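# Brarnov Oil-Wax Finish for Tabletops

Brarnov is a hard wax oil for indoor wood tables, desks and counters. It goes on by hand, needs no spray gear, and dries to a satin or gloss surface depending on the version you order. We have sold it from the Trernwood shop since the first batch, and it is still the finish we put on our own dining tables before they leave the building.

The product comes in a flat can with a press-on lid. One can covers 95 square feet in a single coat. Most dining tables need two coats on the top and one on the legs and underside.

**Versions**

- Clear Satin
- Clear Gloss
- Honey Gloss (adds a warm tone to pale wood)
- Moussa Dark (for walnut and stained pieces)

The Honey version is the one people ask about most. It darkens oak and ash a little and leaves the grain easy to see. On cherry the change is slight. On pine it can look orange, so test it on the underside first.

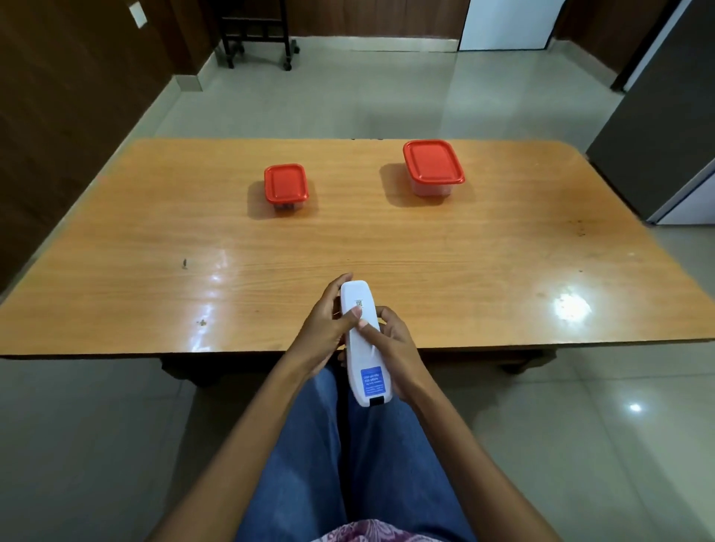

Trernwood gets plenty of mail about daily use. Atidari wrote in to say that the Honey Gloss top at home has held up to lunch boxes, homework and coffee, but that a pot straight off the stove left a pale ring in the first month, and asked whether the whole top had to be redone.

It does not. Rub the ring lightly with the gray pad, wipe off the dust, and work in a small amount of finish with a cotton cloth. Buff after 5 minutes. If the ring is still there the next morning, do it again. Use a trivet for anything from the oven or stove. The finish handles warm plates and mugs well enough, but it is not made for bare cookware.

**How to apply**

1. Sand bare wood to 150 grit and vacuum the dust.
2. Stir the can. Don't shake it.
3. Spread a thin coat along the grain with a cloth or a short-nap pad.
4. Wipe off all the extra before it gets tacky.
5. Let it dry overnight, then apply the second coat the same way.

Light use is fine the day after the last coat. Keep water and tablecloths off the top for a week — the surface feels dry well before it has cured.

Lay used cloths flat outdoors to dry, or soak them in water before throwing them out. Oily cloths left in a pile can catch fire.

**Price and ordering**

A can is $35 in every version. The gray pads are sold separately. We fill 4,000 cans a year, and Moussa Dark sometimes runs short in the fall. Orders placed before noon on Wednesday ship the same week. Unopened cans can be returned. Opened ones can't, so if you aren't sure of the color, order a sample card first.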